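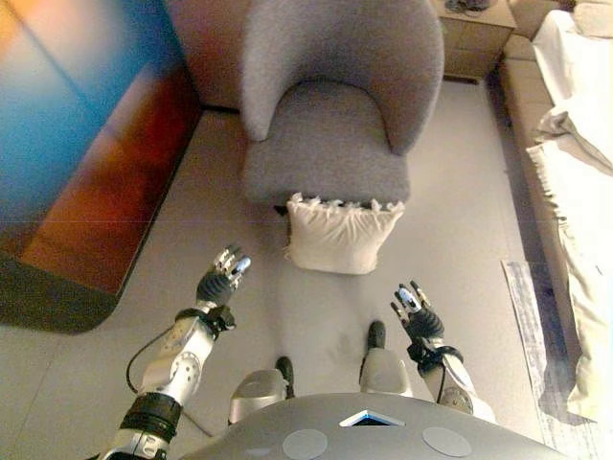
Ticket 3229
Site: Liepiņa, bedroom cell
Unit: Grislow full body, two legs, two arms, two five-digit hands
Task set: Wosadex soft goods, pillow to armchair
Opened: Mon 14 February
Priority: 2
Status: Monitoring

Reported fault

Right hand stops during the pre-grasp move with a finger position error. The arm holds, the hand stays open, and the task controller times out after 40 seconds. Left hand completes the same move without a fault. The error clears on a hand power cycle and comes back within a few runs. It has been seen only with the pillow on the floor at the front of the armchair. Picks from the bed side are not affected.

Operator had already restarted the task controller and reloaded the hand configuration before opening the ticket. Neither changed anything.

Initial checks

Pulled the log for the last 28 runs. All stops are on the right hand, third finger, during the last part of the approach. Commanded position and reported position separate slowly, then the error limit trips. Motor current on that finger is above normal before the trip. No communication errors on the hand bus. Supply voltage at the wrist is steady.

Compared joint calibration files for both hands against the copies saved at installation. Left matches. Right matches except for the third finger, where the zero offset was changed in November and no note was entered.

Arms sent to the ready pose, both hands open in front of the chair, fingers up, for a cable and wrist check. Findings:

Left wrist coupling: clamp tight, cable seated.
Right wrist coupling: bracket tight, no play when the hand is pushed side to side.
Right arm outer cable: slack is within the limit at this pose. Connector reseated anyway.
Second cable at right wrist: hangs in a curve toward the center. Free of the left arm through the full approach path at reduced speed.

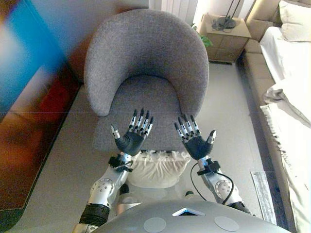
Fault isolation

1. Disabled the task controller and jogged each right finger from open to closed by hand command. First, second and fourth fingers track normally. Third finger lags in the last part of its travel toward open.

2. Swapped the motor driver channels for the second and third fingers. The lag stayed with the third finger. Driver ruled out.

3. Removed the glove from the right hand and repeated the jog test. Current on the third finger dropped but did not return to normal.

4. Restored the installation zero offset for the third finger. Repeated the jog test with the glove off. Tracking normal over the full range, current normal.

5. Refitted the glove and repeated. Current rose again near full open, below the trip level.

Cause

Two items acting together. The changed zero offset put the open position too close to the mechanical stop, so the finger was driving against it at the end of travel. The glove cuff was also fitted too far forward, which added drag at the finger roots. Either one alone stays under the error limit. The floor pick asks for a wider open position than the bed pick, which explains why the fault showed up at the chair only.

Corrective action

Installation offset written back to the right hand and saved to the controller. The November file was kept under a separate name and marked do not load. Glove pulled back toward the wrist so that the roots of the first three fingers are clear of the fabric, with the spare material gathered at the thumb side. Open position for the floor pick reduced slightly in the task file.

Verification runs were done at half speed first, with the stop button in hand. The approach comes in low, fingertips leading, and the point to watch is where the tips come up to the fringed edge of the pillow with the thumb held wide on the other side.
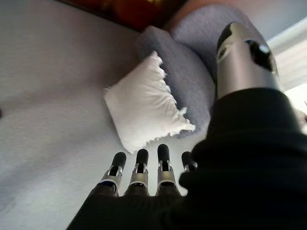 If the third finger is going to lag, it does so before the hand starts to close, and the current trace will show it ahead of the position error. Set the trace to the hand channel and not the arm channel. The arm channel averages over too long a window and hides the rise.

No trips recorded at half speed or at full speed after the change. Logs attached to the Hilel service record.

Open items

Glove position is not covered in the daily check sheet. Request sent to add a line for it, both hands.

Configuration tool accepts a changed zero offset without a comment. Raised with Hilel as a separate request.

Third finger tendon tension to be measured at the next scheduled service. If it reads low, replace the tendon and redo the zero.

Ticket stays in monitoring until that service. Reopen at priority 2 if the same error returns, and save the hand log before cycling power.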